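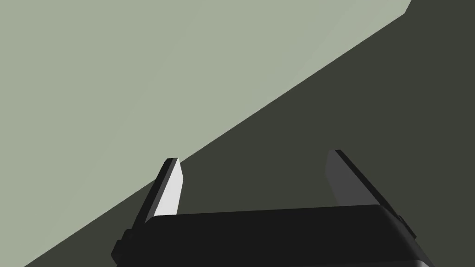
## Pitch-Tracking Operator, Hokton Baseball (seasonal)

Prokine supplies ball and bat tracking to independent and collegiate summer baseball leagues. We have two openings at Hokton for the coming season. The club plays 44 home games, and each operator is scheduled for 40 of them.

### Duties

- Power up and calibrate the tracking system before batting practice.
- Tag every pitch live: type, result, batter side, runners on base.
- Correct misreads between innings. Foul tips and checked swings account for most of them.
- Export the game file in Horari format and upload it before leaving the park.
- Log dropped pitches with inning, count and cause, if known.
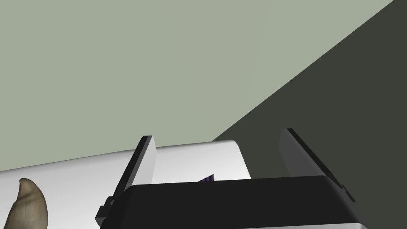 Reports for the coaching staff are built from the tagged file the same night, so late uploads are treated as missed shifts. Rain delays are paid at the normal rate. Doubleheaders count as two games.

### Requirements

- Two seasons of scoring, charting or playing at high school varsity level or above.
- Able to tell a slider from a cutter at game speed – there is a short video test.
- Comfortable with spreadsheets and a command line.
- Available evenings through September, including any playoff dates.

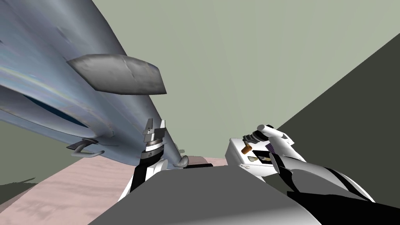 Experience with Baloyi tagging software is useful but is not required. Training takes place at the park before opening day and is paid. Operators work from the press level, which is reached by stairs, and carry one equipment case up and down each game.

### Pay and application

Paid per game, with parking and a meal included. Travel to away games is not part of the job. Send a resume and one scorebook page you kept yourself – a scan or a clear phone picture is fine – to the Prokine field operations desk. Put "Hokton operator" in the subject line.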